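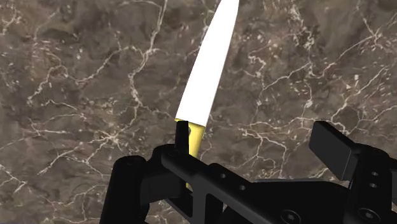
Do Lifetime Sharpening Plans Pay Off?

Feb 25, 2025

Flaster, the cookware chain with a store in Holton, has started selling what it calls a lifetime sharpening plan. You pay $68 up front, mail in your kitchen knives whenever they get dull, and they come back sharp. The flyer says the typical household will save $515 over the life of the plan. It doesn't say how long that life is, or who the typical household is supposed to be.

I read the terms, all of them, and a few things stood out. Shipping is on you, both ways. Serrated knives are excluded. So is any blade with a chip in it, and a chip is the main reason most people I know would pay for sharpening in the first place. "Lifetime" means the lifetime of the plan, and Flaster can end the plan with 70 days' notice.

Genji Tanabe has sharpened knives at the Asdale market for years and charges by the blade. I asked him how often a home cook needs him. "Once a year, maybe twice if you cook every night," he said. "Most people need a steel and a drawer that isn't full of loose forks." He has a stake in this too, so weigh that as you like.

The store told me 266 customers signed up in December. It could not tell me how many have mailed in a knife. I asked twice.

If you own a lot of good plain-edged knives and don't mind packing them up, the math might work – I couldn't get there with my own four. Carretero Hardware on the Holton side still sharpens at the counter while you wait, and you can pay for one knife at a time.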